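Torkunport build log
12/11/2023

Starting a thread on the hand-held gripper build. The mechanism is a parallel linkage, two jaws, one trigger. Working name is Torkunport, after the label on the parts bin it lives in. Long, mostly notes to self.

1/ The goal is a gripper you hold in your hand that closes the same way as the one on my bench arm. You do the task by hand, log the jaw opening and the view from the camera, then play it back on the arm. The arm is a six-axis kit from Hitdale with the stock wrist.

2/ Revision A had a rack and pinion. It worked on blocks and cups. On anything soft it chattered, and the backlash made the last few millimeters of travel useless. Scrapped it.

3/ Revision B is a four-bar on each side, driven from a common slider. Jaws stay close to parallel over the full stroke. More pivots, more slop to chase, but each one can be shimmed.

4/ Pivots: tried printed pins first. They wore oval in a week. Shoulder screws were fine but backed out. Rivets over a steel bushing have held so far. The downside is that a riveted joint gets drilled out if you want to change anything, so settle the link lengths before you commit.

5/ Link lengths took three tries. Mounting the outer pivots lower gives more force near closed and less near open. For cloth you want it near closed.

6/ Slider is a printed carriage on a Karpenko rail, 28 mm of travel. The cheap rail was tight at one end. Ran it dry with a little polishing paste, washed it out, re-oiled. Fine now.

7/ Opening is measured with a magnetic encoder on the slider. I had it on one of the links before, which put the slop of two joints between the sensor and the jaw. Moving it was the best change on the whole build.

8/ Calibration: close fully, log zero. Open against the stop, log max. Insert a 17 mm gauge block, log the midpoint. If the midpoint is off the line, a pivot is loose or the carriage is cocked. Do this every session. It takes two minutes and has saved me from bad logs twice.

9/ Return spring. Too stiff and your finger is tired before the session is over. Too soft and the jaws don't fully open after a thick object. Ended up on the second softest in the assortment.

10/ Spent the last session on fabric. Rigid objects were done in October and there is not much left to learn from them. Setup is a table with mixed household stuff on it, soft and hard, close together.
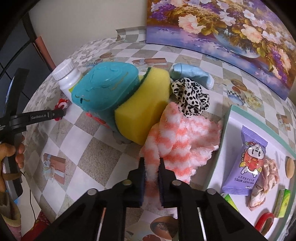

Jaws on a fold of the striped cloth, sponge and wipes nearby.

11/ What makes plush hard is compression. The encoder reads an opening and you can't tell from that number if you have two layers of fabric or just pile. Same reading, very different hold.

12/ Technique that works best: come down with the jaws a little open, push lightly so the cloth humps up between them, then close on the hump. Approaching flat from the side mostly combs the fibers.

13/ Jaw pads. Bare printed plastic slips. Silicone sheet grips well but it drags on the cloth during approach and moves the fold before you close. Thin urethane with shallow cross grooves is the current pick. Grooves run across the pull direction.

14/ Logged 22 fabric grasps on the urethane pads. Drops were all on corner picks with less than a centimeter of cloth in the jaws. Middle folds held. Small sample, I know.

15/ Camera is wide angle and looks down the jaws from behind. Two things matter: both jaw tips visible at every opening, and the mount doesn't move. The first mount flexed when you squeezed the trigger. The jaws seemed to shift sideways in the video every time they closed. Added a rib and a second screw.

16/ Lens distortion: calibrate it, keep the raw files, undistort later. I undistorted on capture in the first batch and threw away the corners, then needed the corners.

17/ Clutter and pattern. A printed tablecloth is a decent stress test for the segmentation step. It kept marking printed shapes as objects until I added more patterned backgrounds to the training set. A plain gray mat gives very nice numbers that mean very little.

18/ Weight is 735 g with the battery in the handle. Too much. Wrist gets sore on long sessions and the paths get sloppy, which then shows in the data. Target for the next revision is to move the battery to a belt pack and thin the outer arms.

19/ Thinning the arms: section near the outer pivots is way overbuilt, section near the slider is not. I cracked one there by dropping the tool on concrete. Layer lines were running the wrong way. Print the arms flat.

20/ Electronics are boring on purpose. One microcontroller, one encoder, one button, USB out. Timestamp on the board, not on the laptop. The laptop clock wandered relative to the video and I spent an evening blaming the encoder.

21/ Software side is a fork of Urnenico with the gripper driver swapped out. Config is one text file. I changed the opening units from counts to millimeters, so old logs need a conversion pass before they load. Script is in the tools folder.

22/ Playback on the arm: rigid objects fine, fabric mixed. The arm comes in at the recorded height, and if the fold is a bit lower this time, it closes on air. Needs contact sensing or a lower approach with some give in the wrist. Trying the springy wrist first, it's cheaper.

23/ Open items for November: belt pack, lighter arms, new pad mold, redo corner picks with the jaw tips narrowed. Files go up after the arm change. The current ones have a pivot hole that is undersized and I ream it by hand.

24/ For anyone asking about the bushings: 5 mm OD, 3 mm ID, flanged, steel. Bronze also works.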